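Subject: Re: [sim-grasp] Gripper won't let go after episode reset
From: Renata Escobar
To: sim-grasp list

Hi all,

Sorry for the slow reply, I wanted to have something better than "mine does it too" before I wrote back. Short version: mine does it too, but I think I know where it comes from now, and there's a part of it that worries me for anybody planning to run the same controller on a real arm.

Vicente Aravena wrote:
> Has anyone else had the gripper state go stale between episodes? I'm on
> the Triller controller with the stock two-finger model. Every so often the
> arm starts a new episode and the policy behaves as though it already has
> something in its hand. It skips the approach, lifts, carries nothing over
> to the bin and opens up very politely above it. The log says
> grasp_ok = 1 the whole way through. I've reinstalled twice.
> If it's just me I'll go away and feel silly.
>
> Vicente

Not just you, so no need to feel silly! I ran 1,132 episodes over a couple of nights on the Vergara tabletop set and went through the logs with a little script. 98 of them had grasp_ok set to 1 before the fingers had been sent any close command at all. I'd been putting those down to bad placements and throwing them out with the other failures, which I'm a bit embarrassed about, because it means my November numbers are off and I'll have to redo them.

What I did next was turn the wrist view on and step through a handful of the bad ones slowly. I should have done that at the start, but I'd gotten lazy and was only looking at the plots. The overhead view is hopeless for this, by the way. From up there the fingers hide whatever is near them and you can talk yourself into believing any grasp you like.

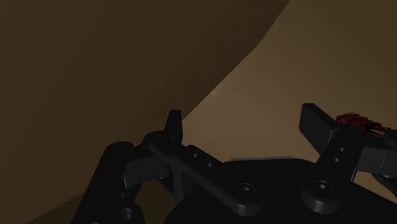 The flag gets set in the contact callback, and the callback only asks whether either finger is touching an object that's on the graspable list. Either finger! One side is enough. So if an object spawns a little too close, or gets nudged up against a pad or one of the outer plates on the way in, the controller calls it a grasp with the jaws wide open. Then the second problem kicks in: the flag is latched, and reset() clears the arm joints and the object poses but leaves the latch alone. The next episode starts with whatever the last one finished with. I suspect that's your polite empty delivery, Vicente.

Zulema Henríquez pointed me at the finger width check, which I'd assumed would catch this. It would, except that it's only read when the flag is 0. Once the flag is 1 the width is never looked at again until a release. I read that bit of code four times over a coffee because I was sure I had it backwards.

What I've changed here, if you want to try it:

Contact has to be on both fingers, with the same object id, for 6 steps in a row before the flag goes up. I started with 2 and it still got fooled by things bouncing.

The width is read every step, flag or no flag. If it's at the fully open value, grasp_ok is forced to 0.

reset() clears the latch, and then asserts that it's cleared. The assert is ugly and I'm keeping it.

I've only had time for a short rerun with all three in and I haven't seen an early flag yet, but I'd like a proper overnight run before I call it fixed. If somebody has a machine sitting idle, please have a go and post what you get, good or bad.

Now the worrying part. Ivana Arancibia told me off-list that her group on the Truvia side was planning to carry the grasp logic over to their real arm as is. Please don't, at least not yet. The carry motion runs at a much higher speed limit than the approach, and grasp_ok is the only thing that unlocks it. In sim a false flag costs you an episode. On a bench, an arm that thinks it's holding something will go straight into the fast move from wherever it happens to be, maybe with your hand in there straightening out the objects. I'd want the speed limit on its own separate condition, and somebody at the e-stop for the first while regardless.

Renato Palma, are you still looking after the Prurnonlow branch? I had a quick peek and the callback looks the same to me, but the reset is organized differently and I didn't want to go poking around in it without asking. I can send you the patch as a diff against either one.

Vicente, could you check one thing for me? Grep your log for the step number where the flag first goes up, and tell me if it's ever step 0. Mine is step 0 in some of them and a bit later in others, and I'd like to know if you see both kinds. My guess is the step 0 ones are the latch and the later ones are the one-sided contact, but that's a guess from one machine.

Cheers,
Renata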